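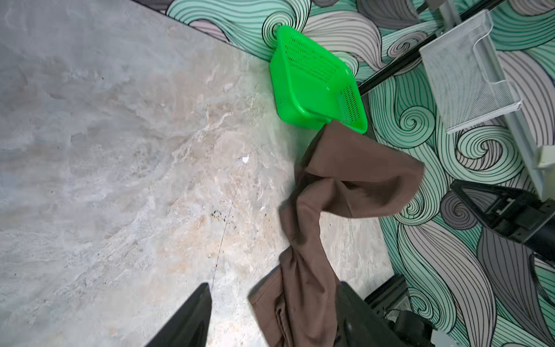
*Brown cloth and a green basket against the swirls.*

The owner of Keltisetti, the only laundromat in Ikent, agreed to talk on the condition that I leave her name out of it. "Half the town already calls me about their pants," she said. "I don't need the other half."

She has run the place for 11 years. Before that she sold carpet, a job she remembers mostly for her knees. When the previous owner retired, she bought the business over a plate of fries and signed the papers the same afternoon. "I thought it would be passive income. I'd like to meet whoever came up with that phrase and show him a lint trap in July."

The customers, she says, sort themselves by hour. Before eight it's nurses and bakers, who are quick and fold like soldiers. After supper come the students, who put in one towel and a red sweatshirt and stare at the door of the machine as if it owed them money.

I asked what people get wrong. She had clearly been waiting.

"Soap. They pour it like syrup. Two spoons! The cap on the bottle is a sales pitch."

Fabric softener is banned from her own house. Dryer sheets she tolerates "the way you tolerate a cousin." 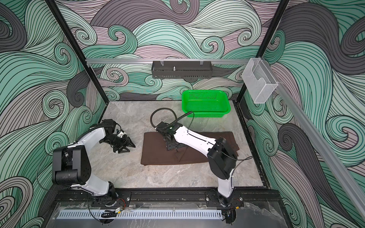

## The sock question

She keeps what gets left behind in bins under the counter, and last winter she counted the socks. There were 1,000, give or take none, because she stopped when she reached it and went home.

"People come in and look, and they never find theirs. Then they take one they like better."

Is that stealing? She shrugged. "It's one sock. What's he going to do, get away with half of it?"

Her rent goes up again next year, and a chain called Sokar has written to her twice about buying her out. She used the first letter to level dryer 5. The second is still on the counter, under her coffee, and she says she'll read it when the cup's empty.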